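Home | Journal | Household | Archive | Contact

Notes on Keeping a Dining Table

Posted in May, by the editor of Lambrakis Household Notes
20 comments | 103 shares

The purpose of this entry is to set out the practice followed in this household for the care of wooden furniture, and in particular of the dining table. Several readers have written to request it. The practice has changed little over the years and requires few supplies.

Daily care consists of wiping the table with a soft cloth, barely damp, followed by a dry one. Both cloths are moved along the grain. Spray cleaners are not used in this house. A spill is blotted at once, and hot dishes are placed on cork mats without exception, including at breakfast, when the rule is most often forgotten.
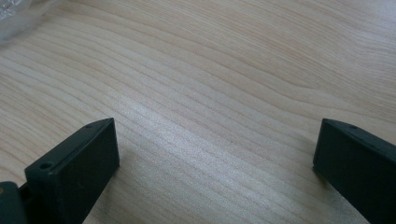
Pale wood, with the light across the grain.

Waxing is carried out twice a year, in May and again before the holidays. The paste wax is bought from Skellance, a small hardware store that also carries good brushes, and one 80-gram tin is sufficient for both sessions. The wax is applied thinly, left for 20 minutes, and buffed by hand. A second coat has been tried and was found to attract dust.

Scratches are a matter of judgment. Fine ones are left alone. Deeper ones were formerly treated with a colored crayon from Naken, but the shades offered were too red for light woods, and the remaining sticks have been retired to the garage. A repair shop on Lolach Street quoted $206 to sand and refinish the entire top. The offer was declined. The marks made by a family at its meals are not considered damage in this household, although opinions at the table differ on the one left by the fondue pot.

Humidity deserves a word. In winter a shallow dish of water is kept near the radiator, and the table stands well clear of both the radiator and the south window. The extension leaves are stored flat under the guest bed, wrapped in an old sheet.

Chairs will be addressed in a separate entry, as the question of felt pads has drawn more letters than expected.

Share | Print | 20 comments
Previous entry | Next entry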